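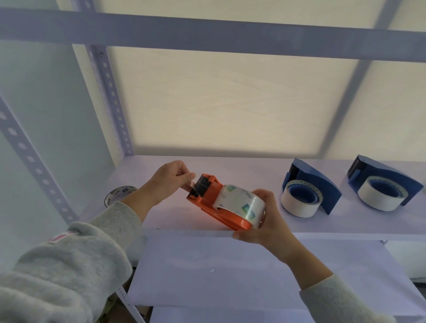 Holding the tape end just above the blade of the dispenser, over the shelf

Tape end keeps going back onto the roll between shifts

We have a case sealing machine on the packing line, a Similton, with a small rack beside it for the hand tape. The machine does the top and bottom seams and we use the orange handheld dispenser for anything it rejects. On the machine, the tape end drops back onto the roll if it stands overnight, and the first 4 or 5 boxes in the morning come out with no tape on the bottom. I can sort the hand dispenser in seconds by pulling the end past the blade. On the machine I have to take the lower head out every time. It got worse in October when the heating was turned down. We run more than 600 boxes a day. Is there something I should be setting differently?
Posted by packbench13

Ayten Kocabaş
Check the one-way roller first. It is the knurled one the tape goes round just before the applying roller. It should turn forwards freely and lock when you try to turn it back. If it turns both ways, the tape will creep back to the roll as soon as the tension comes off.

Switch off at the isolator, drop the air and lock it off before you lift the head out, and keep your hands clear of the blade. Clean the old glue off the roller with a cloth and a little of whatever cleaner your manual allows. Don't oil it. If it still slips backwards, the bearing inside has worn and you need a new one. Ours came from Cirska and took 13 days.

Then look at the brake on the roll holder. Too loose and the roll runs on after the last box, which leaves slack. Tighten the nut a quarter turn at a time until the roll stops when the box stops. Too tight and the tape stretches and curls up after the cut, so don't go mad with it.

When you thread it, leave a tail a bit past the applying roller, sticky side facing the box. Cold tape is stiffer and it will show up a weak brake, so I would keep the next day's rolls indoors.

Magaña
Same trouble on our 604. Changed the tape and it went away. Never found out why.

packbench13
The roller was turning both ways. Cleaned it and it locks most of the time now, but I can still force it back by hand, so I've ordered the bearing. Brake was loose as well.

Prolanine
Check the blade spring while you've got the head out. They get gummed up too.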